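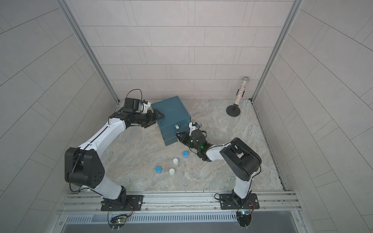 Last updated: Mar 19, 2023

The shared workshop at Clonstead occupies the ground floor of a former seed warehouse, and most of its members come for the lathe or the laser cutter. At the far end, past the timber rack, a pair of robot arms has been taking shape over the winter. The people building it call the project Tistano, after the street the first meetings were held in.

The aim is modest. They want two arms, working together, to open a small drawer cabinet, put jars in it and close it again. One arm holds the cabinet still while the other does the fetching. Anyone who has tried to pull open a light drawer with one hand will know why two are needed.

Both arms are bolted to a single rail of aluminium extrusion along the front of the enclosure. In the first version each had its own table, and the distance between them changed whenever someone leaned on one. The rail fixed that. It was drilled in an afternoon and has been taken apart once, to replace a base plate that had been cut 6 mm too narrow.

The walls are lined with pale grey tiles from the clearance shelf at Hrnčiar, a builders' merchant two streets away. They wipe clean and give an even background. The electronics sit under the base plates, where they can be reached with a screwdriver without moving anything else. That was a lesson from last June, when a loose connector meant two evenings of undoing brackets.
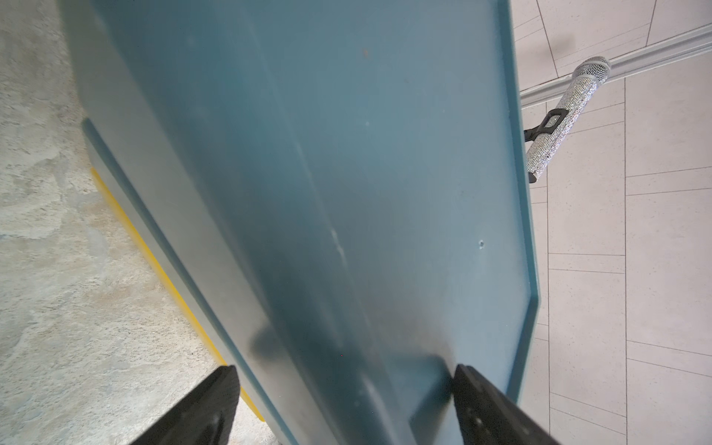 Each arm has its own small camera at the wrist, and these took longer to get right than the arms did. The first brackets flexed, so the picture shifted every time the gripper closed. The present ones are stiffer and give a steady close view, with the two black fingers always in the same place at the bottom. Dust and fine scratches on the teal paintwork show up clearly at that range, and so does whatever else has been left in the enclosure, down to a microphone covered in rhinestones lying on the tiles. The wider view comes from a fixed camera, which sees both arms at once but loses the detail.

Control is by a program called Fledex, written by members in their spare time. An operator guides the arms through the job, the program records the movements, and later attempts are built from those recordings. A full set is 200 runs. At the time of writing they have 55 that they are happy with. The rest of the early ones were thrown out when the camera brackets were changed.

The jars are harder than they look. If the fingers close too high they slip off the lid, and if they close too low they catch the floor. Getting one over the front of an open drawer means lifting it well clear, then lowering it without knocking its neighbours.

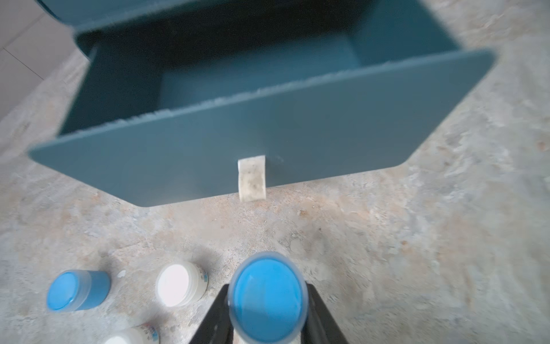 A blue-lidded jar held in the gripper in front of the open box, with three more on the floor.

Costs have been kept down by buying second-hand. The arms were the one large purchase, shared between 14 members and paid off over a year. The extrusion came from a shop that was closing, and most of the wiring was already in the workshop's drawers.

The next job is a guard for the front rail, so that visitors can stand closer on open evenings. After that the group wants to try the cabinet in different positions, starting with a quarter turn to the left.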